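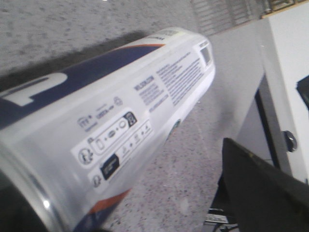
Tube de balles de tennis vide : quelle poubelle ?

Question posée par Kieran Bickerstaff, janvier

Bonjour à tous, je range le placard du club et j'ai 26 tubes à jeter. Blancs et bleu marine, marqués WILSON.COM. Il y a plein de petits pictos sur l'étiquette, genre recyclage, mais j'y comprends rien. Le bord est en métal, le reste je sais pas trop. Bac jaune en entier ou faut démonter ? Merci d'avance

3 réponses

Pushpa Sachdeva
Chez nous (secteur Drovau) : opercule et bord métal au bac jaune, couvercle plastique aussi, mais séparés. Le tube, ça dépend des consignes de ta commune, regarde sur leur site. Pour le bord : ouvre-boîte classique, tu tournes doucement, gants obligatoires, ça coupe vraiment. Surtout n'emboîte pas les tubes les uns dans les autres, au tri ils passent pas. Et enlève les vieilles balles, elles vont pas dans le bac jaune. Collecte à part si un club du coin en fait une, sinon ordures ménagères.

Renato Samonte
moi je jette tout dans le jaune, jamais eu de soucis

Deepak Shakya
Avant de jeter, propose les a une école. J'en ai donné 40 l'an dernier, partis en pots à pinceaux. Sinon pour ranger des tuteurs ou des pailles c'est nickel. Poncer un peu le bord avant.

Commentaire de Kieran Bickerstaff
Merci Pushpa, j'ai essayé l'ouvre-boîte sur 8, ça marche mais c'est long... Le reste je demande à l'école

Cette réponse vous a-t-elle été utile ? Oui / Non
315 vues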